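Table week, and other stuff

Quick one, I have bread in the oven and a load of towels that has been sitting in the washer since this morning and probably needs doing again.

So. The table. I said back in the spring I was going to sort it out and then didn't, and then it was July and I still hadn't. It had turned into the place where everything lands. Mail. Batteries that might be dead. The good scissors, under the bad scissors. Birthday candles in a jar. A bag of screws from the Dukcombe shelf, which has been up on the wall for two years and has not fallen down, so whatever those screws were for I guess we didn't need them.

I started at six thirty in the morning to beat the heat. Coffee, no radio, big trash bag. My usual way of doing this is to make piles, and then get called away, and then come back and not remember what any of the piles meant. This time I put sticky notes on them. KEEP. GARAGE. ASK. The ask pile got big fast.

Things in the ask pile, in case anyone in this house reads this:

The black charger with the flat end
Half a set of coasters
A key with a bit of red string on it
The manual for the old blender (we don't have the old blender)
Foreign coins, mostly small
A tape measure that won't go back in

The tape measure I ended up throwing out. Sorry. It bit me.

Then the top itself. I had been going back and forth on color forever. Before this it was a dark brown and it showed every crumb and every bit of dust, you'd wipe it and turn around and it would be dusty again like you'd never been there. I wanted white. Chathurika Uddin from my old office talked me out of white, she had white and said it was fine for a week and then somebody cut a lemon on it, then somebody wrote a check on it, and the pen went straight through. She said go beige. I said beige is what you paint a dentist's. She said exactly, and when did you last see a dirty dentist's.

So beige. Plain, flat, no pattern. I got it at Tririda, the one out past Cluswood, where you have to park around the back and go in through the garden part. 189 dollars with the cutting, more than I wanted to spend, but the cheaper one had a speckle in it and I knew I would be trying to wipe up the speckle for the rest of my life. The guy asked if I wanted rounded corners and I panicked and said no. I think no was right. Ask me after I've walked into it a few times.

Getting it home was a whole thing. Back seats down, passenger seat all the way forward, me driving with my elbow tucked in like a chicken. Took Majumder the whole way since the highway was backed up, hit every light. Then the front step. Then the hall, where there is a turn that I swear was not there when we moved in. We took the door off. Put the door back on. It squeaks now and it didn't before.

But it's in. And it is so nice to have a big pale surface to look at. You can find things! I dropped a needle on it and saw it right away, on the brown one that needle would have been gone until somebody's sleeve found it.
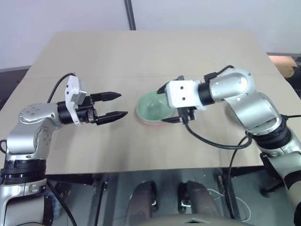
The beige top, with a small green thing in the middle of it all.

I know some of you are going to say it's boring. My sister already did. She wanted me to go for a blue. But small things really do show up on it, and small things are what I lose. Green especially, it just pops. I've been laying out thread on there to match it by eye and it's so much easier, I used to carry everything over to the window and squint. Anybody who sews or does beads or models or anything fiddly, think about a light plain top before you buy another lamp. I bought two lamps before I thought of it. Would of saved myself the money.

Rules for the table, now that there is a table:

No mail. Mail goes in the basket by the door, and the basket gets emptied.
No hot pans. I don't care how quick.
If you take the good scissors you bring back the good scissors.
One project out at a time. This one is for me.
Drinks on the side shelf.

We'll see. The mail rule was broken by dinner, by me, with a catalog.

A couple people asked last time what I clean it with. Just dish soap and warm water and an old t-shirt, then a dry bit of t-shirt after. I tried the spray stuff on a corner underneath and it left a film that I could feel more than see. Pencil comes off with an eraser. Haven't had a pen on it yet and am not going looking for trouble. Glue I let dry and then go at it with a fingernail, slow. Don't use the rough side of the sponge, I did that to the brown one and there was a dull patch the size of a plate for years, I kept a plant on it.

Storage. The stuff in the KEEP pile is still in KEEP, meaning it's in a box on the floor with a sticky note on it. I want shallow drawers, not deep ones. Deep drawers are how I got here. Anything under something else is gone as far as I'm concerned. There was a set on the Dukcombe site, 5 drawers, low enough to slide under the table, but the handles stick out and I can already feel them on my knees. If anyone has found shallow ones with no handles, or the cutout kind, tell me. Doesn't have to match. Nothing matches.

The chair is next. It's too low now, the new top is thicker than the old one so the whole thing came up and I'm sitting there with my shoulders around my ears. Currently on a folded blanket. It slides. There's an adjustable stool in the garage with paint all over it, might bring that in and see how my back likes it, otherwise I'm stuck with shopping for chairs and I hate shopping for chairs, you sit on one for ten seconds in a store with your purse in your lap and feel like an idiot.

Oh and the phone. While I was at it I looked at my email and there are 3,715 unread. That is not a table problem. Closed it again.

Green beans are coming in like crazy, by the way, I'll do a post on that. Blanching, freezing, the lot. I did a tray the other night and forgot to spread them out so now I have a single bean brick in the freezer and we're chipping bits off it for soup. And I still owe you the plum cake recipie, I haven't forgotten, I just can't find the card. It may be in ASK.

Oven's beeping. More soon.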